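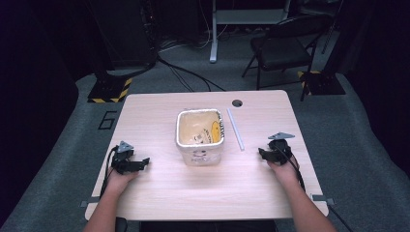

Workroom Safety and Housekeeping Inspection
Bornmont Building, Ground Floor, Position 6
Form 1826
Date of inspection: 2024-04-16
Inspected by: Coralie Whitcombe
Accompanied by: Ognjen Nikolovski
Copy to: Teófilo Huamán, Facilities

21 shares
7 comments

Ratings used: Satisfactory (S), Attention Required (A), Not Inspected (N). Any item rated A must carry a comment and a named person.

1. Floor and walkways

1.1 Carpet lies flat, with no lifted seams at the walking line. S

1.2 Position number legible. S
Comment: The 6 is painted in black on the carpet and can be read from the door.

1.3 Cables kept clear of foot traffic. A
Comment: Black and white cables lie in a tangle on the floor under the desk frame behind the table. One black cable also runs across from the equipment on the left toward the table. The loose length is to be gathered and fastened up under the desk frame, and the crossing cable is to be covered. Rok Lazarević.

1.4 Base plates marked at the edges. S
Comment: Yellow-and-black tape is present on both rear bases. Replacement tape is kept in the Halilović cabinet.

1.5 Seating stored or placed safely. A
Comment: The black folding chair stands at the right-hand base. Chairs not in use should be folded and returned to the rack. The same comment was entered in August. Ognjen Nikolovski.

2. Table

2.1 Table stands level and does not rock when leaned on. S

2.2 Corners and edges free of splinters. S

2.3 Fittings at the table edge secure. S
Comment: Both gray clips at the front edge were tested by hand. Neither moved.

2.4 Cable opening in tabletop in good order. S
Comment: Round opening at the back right corner. The rim is sound. A cap should be ordered if the opening will remain unused. No person named; item is advisory.

2.5 Cables leaving the table hang clear of knees and feet. A
Comment: Cables come down past the table edge on both sides. The person seated or standing at the front should be able to step back without catching one. Rok Lazarević.

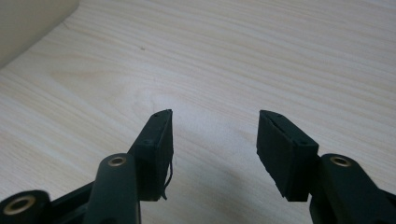
2.6 Work surface cleaned on the current schedule. S
Comment: Surfaces at all positions are wiped at the end of each shift with the Zestau cleaner, diluted as stated on the wall card. Abrasive pads are not permitted. On a pale wooden tabletop like the one at Position 6, scratches and ink marks are easily noticed and should be written in the log on the day they are found. Loose threads and lint are to be picked up by hand before wiping.

3. Small items and packaging

3.1 Paper containers suitable for use at the table. S
Comment: Open square container, white outside and yellow inside. Containers with softened corners or torn rims go to paper recycling.

3.2 Straws, rods and other thin items returned to their tray. A
Comment: One thin rod was on the tabletop to the right of the container. Such items roll easily and become a slipping hazard on the floor. Bujar Angelovski.

3.3 No food or drink for consumption at the position. N
Comment: Covered in the separate Skalavport kitchen inspection.

4. Emergency provisions

4.1 Exit route posted. S

4.2 First aid box sealed and in date. S

4.3 Extinguisher tag signed. A
Comment: Tag has not been initialed for the current quarter. Teófilo Huamán.

Follow-up

Items rated A are to be closed within seven days, and the person named shall initial this form at the Facilities desk. Items 1.3 and 2.5 may be closed together. Item 1.5 will be raised with the shift lead if it is found open at the next visit.

Coralie Whitcombe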